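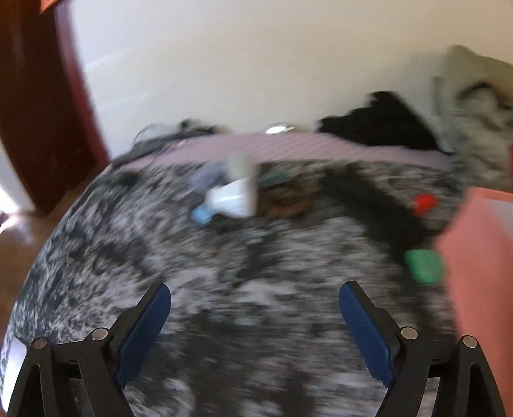
A bed at the Metby residence on Saturday, with small items on a speckled black-and-white blanket and clothing piled against the wall.

Metby residence begins October room clear-out

Residents of the Metby student residence began the building's room clear-out on Saturday, sorting the contents of beds, shelves and closets ahead of mattress replacement on the upper two floors.

The work covers 13 rooms. Each resident has been asked to strip the bed, empty the space between the mattress and the wall, and divide the contents into four groups: keep, launder, donate and discard. New mattresses are to be delivered by Voltwood, which will also take away the old ones. The delivery crew will not move personal property, and any bed that is not clear when the crew reaches the room will be skipped.

Housing coordinator Hatsue Miyazaki said the beds were the slowest part of the job. Most rooms have one closet and one shelf, and the bed takes the overflow.

"People put things down on the blanket during the day and push them to the wall at night," Miyazaki said. "Clothes, cables, bags, straps. By October there is a second layer."

Small items are to be sorted first, on top of the blanket, before any bedding is lifted. The instruction was added after last year's clear-out, when several keys and one hearing aid were rolled up in sheets and sent to the laundry room. All were recovered, the hearing aid from a dryer filter.

Cables are handled separately. Residents were given paper tags and asked to mark each cable with the device it belongs to. Untagged cables go into a bin on the second-floor landing and can be claimed until the end of the month. Batteries and chargers with damaged insulation go to the front desk and must not be placed in the donation boxes.

Clothing for donation is being collected by Kandine, a secondhand store two blocks from the residence. The store accepts washed garments, belts and bags. It does not accept pillows, socks or anything with a broken zipper. Zihan Li, who manages intake at Kandine, said the store had space for up to 200 garments from the building and would stop collecting when its rack was full.

Bedding stays with the residents. Blankets and sheets are to be washed and put back once the new mattress is in place. The laundry room has extended its hours and each wash cycle has been limited to one load per person. Bulky blankets should go in the large machine at the end of the row - the smaller drums do not spin them evenly and will stop on an imbalance fault.

The residence has set aside $3,000 for the work, covering haulage, storage bins and mattress covers. Tetsuya Okabe, the building manager, said the covers were a change from the previous order. They are zippered on three sides and can be removed without lifting the whole mattress off the slats.

Residents who need more time can request a 15-minute visit from the desk staff to help move furniture. Requests must be in by noon on the day before delivery. Rooms on the ground floor are not part of this round.

Comments

Haf Foulkes
Does the gap behind the headboard count? Mine is screwed to the wall and I can't get an arm down there.

Rin Kikuchi
@Haf ask the desk for the long hex key. Two bolts and it swings out. Put them back with the washers on or it rattles.

Insaurralde
One load per person is not enough if you have a winter blanket and two sets of sheets. The limit should be by weight.

third_floor_east
Is the cable bin only for cables or can I leave a power strip in it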